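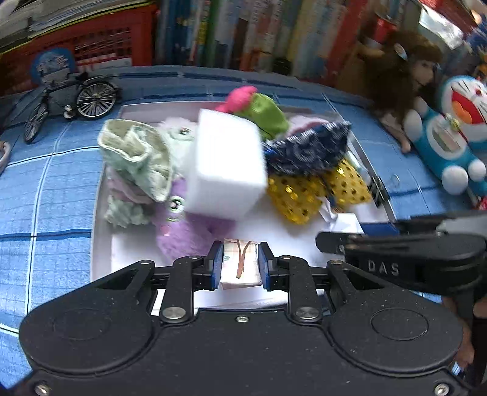

Research > Household Studies > Working papers
Print this page | E-mail this article
Search this journal Enter keyword

3. Small cash holdings kept in the home

3.1 Setting and sample

The survey covered 302 households in the parishes of Brorlow and Ruddock. Interviews were held in April by the two authors, Osian James and Despina Vasiliu, using the paper form developed for the earlier Prilorholm study. A household was included if at least one adult member received part of their income in cash. Households that had moved into the parish within the previous year were left out, as the form asks about spending across all four seasons.

Each respondent was asked where cash was kept, how it was divided, and who was allowed to take from it. Amounts were recorded in bands. Respondents who did not wish to give a band were still asked the remaining questions, and their answers are included in section 3.2 but not in section 3.3.

3.2 Division by purpose

The most common practice was to divide cash by purpose at the point of receipt. Rent and fuel were set apart first, followed by food. What remained was either held as a general sum or divided again, usually for school costs or for gifts. Envelopes and tins were the usual containers. A smaller group used no container and kept folded notes together with a rubber band, as in Figure 1, with the purpose remembered and not written down.

Figure 1. Folded paper notes held by a rubber band.

Banded notes were moved between purposes more often than notes in marked envelopes. The difference held after the size of the household was allowed for. Cunitz, the larger of the two villages in Ruddock parish, showed the same pattern as the rest of the sample, although bands were less common there and tins more so. We do not have enough cases to say whether this reflects the weekly market, where change is given mainly in coin.

In 44 households, cash set apart for one purpose had been lent to another member of the same household during the previous month. Most respondents described such loans as temporary. Repayment was normally made from the next wage, and only in a few cases was a written note kept. Where a note existed, it was stored with the cash.

3.3 Access and size of holding

Access was narrower for larger sums. In the lowest band, any adult could usually take cash without asking. In the highest band, access was limited to one or two named adults, and the holding was kept in a bedroom or a locked drawer. Middle-band households varied, and the wording of question 2 may be partly to blame: several respondents took "allowed" to mean "told where it is kept". The question has been reworded for the second round.

Holdings were also affected by the distance to a bank counter. Households without a car reported fewer deposits and larger sums at home, but the two variables are closely linked to age in this sample and are treated together in section 4.

Revised version received 19 July 2021.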